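Who Speaks at Fevitholm? Speaking Time in a Town Assembly
Student project report by Chibuzor Ogundipe and Cremilda Medeiros
Supervisor: Valdir Cordeiro
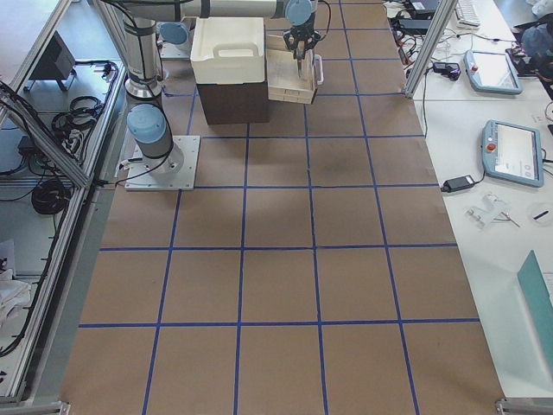 Tabletop with brown paper and a grid of blue tape.

1. Aim

We wanted to find out how speaking time is shared between members of the Fevitholm town assembly, and whether the Speaker's rulings make a difference to it. The assembly has 20 elected members. It chooses a Speaker and a Deputy Speaker from among them at the first sitting after an election.

2. Background

The present standing orders allow each member one speech per motion, plus a short reply if the member moved it. The Speaker may let a member speak again "where the matter requires it". The orders do not say what this means. Anselmo Guerra has been Speaker for two terms. The Deputy, Tarcísio Honorato, takes the chair when Mr Guerra is away and also chairs Committee of the Whole.

3. Method

We used the printed record of seven sittings, the last of them held on 12th December. For each speech we noted the member, the motion and the number of lines in the record. Points of order were entered separately. We left out the opening prayers and the reading of petitions. In total we entered 1,964 speeches and interventions. Both of us coded the first sitting and compared our sheets before dividing the rest.

4. Results

Four members accounted for more than half of the lines. All four were critics or committee chairs, so some of this was to be expected. Members in their first term spoke less often, but their speeches were longer on average. Second speeches were allowed more freely in Committee of the Whole than in full sittings. We could not tell if this was down to Mr Honorato or to the looser rules in committee.

5. Problems

Lines in the record are a poor measure of time. The clerk shortens some replies, and interruptions are sometimes given only as "Interjection". The February sitting had two pages missing from the library copy, and we filled these in from the clerk's office copy.

6. Further work

Audio recordings are kept for the current term. Timing even one sitting from these would show how far the line counts are out.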